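Cell Technician, Two-Arm Sorting Station (full time, Gavolstead)

Ultix is hiring a technician to take over the daily running of one robot cell at our Gavolstead workshop. The cell has two arms sharing one table. They sort small electronic parts between a center tray and four yellow bins. The job is to keep that one cell set up, clean and in good repair. You will not be asked to sell anything or to write research papers.
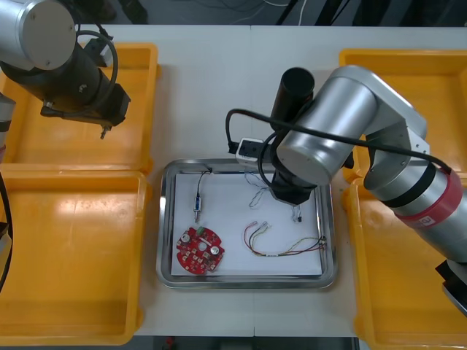
Posted by Ghazala Niazi, Workshop Lead
June 26, 2021

The cell is called Swati and has been in use since January of last year. Until now the people who program it have also looked after it, and maintenance gets done when someone has a spare hour. We want one person to own it.

What the work is

At the start of a shift you set the table. The steel tray goes in the middle with a fresh sheet of white paper in it, and two bins go on each side. The bins must sit square to the table. You then run the arms through their reference moves at low speed and compare the positions with the log. If an arm is out, you find the cause before anything else runs.

During the shift you load parts, clear jams and record faults. Most faults are dull ones — a lead caught under a bin rim, a part that has rolled into a corner, a finger pad that has lost its grip. We use the same kinds of parts over and over: round circuit boards, small motors, solenoids, sensors and short wire harnesses.
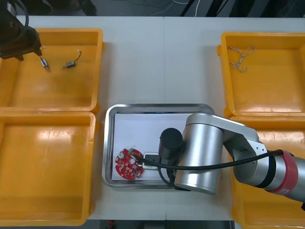 Small motors in one bin, twisted wires in another.

Cable routing takes up more of the week than people expect. Each arm carries its cables on the outside, and they have to clear the elbow and wrist through the full reach. You will re-dress them, replace ties and check connectors for strain. After every 50 hours of running, both grippers come off for cleaning and inspection. A full service is due at 1,000 hours. Swati stood at 1,333 hours when this ad was written, and the next full service will be yours to plan.

Loose wire is the hardest thing the cell handles. A bundle can hang well below the fingers, and the drop height has to be set so that the connector does not drag. You will adjust these heights yourself from the teach panel. No coding is needed for that, but you should be willing to learn a little.
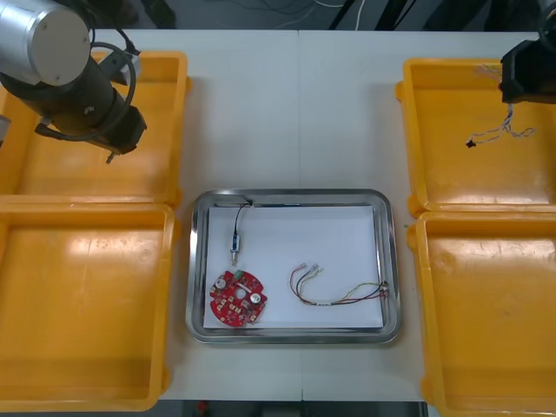
Thin wires held over the upper-right bin. Harness, board and sensor in the tray.

What we need from you

Two years or more of hands-on work with machines, electronics or vehicles. It does not have to be robots.
Neat wiring, crimping and soldering.
Comfort with lockout rules. You do not reach over the table while an arm is powered.
Clear written notes. The next shift reads them.

Experience with wrist cameras is a plus. Checking the camera views is part of the weekly routine, and you will learn what a good one looks like. The fingers should show on both sides at the bottom, with the part between them in focus. Glare off the bins is a known problem,
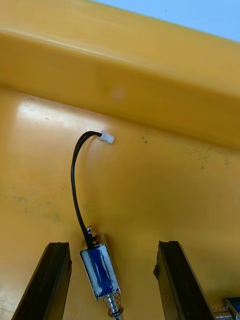
and so are scuffs and specks on the plastic, so bins are wiped down at the end of each shift and swapped out when wiping no longer helps. You will keep the stock of spare bins, finger pads and cables, and order more through our parts supplier, Iltis.

Hours and training

The post is full time on the day shift, with paid overtime during full services. Training lasts 11 weeks and is led by Ritva Seppälä, who built the cell and will stay on call afterward. Safety shoes and tools are provided.

How to apply

Send a resume and a short note about a machine you have kept running to Ghazala Niazi at the Ultix workshop office. Applicants we would like to meet will be invited for a half-day visit, which includes a paid bench task: re-routing one gripper cable and writing up what you did.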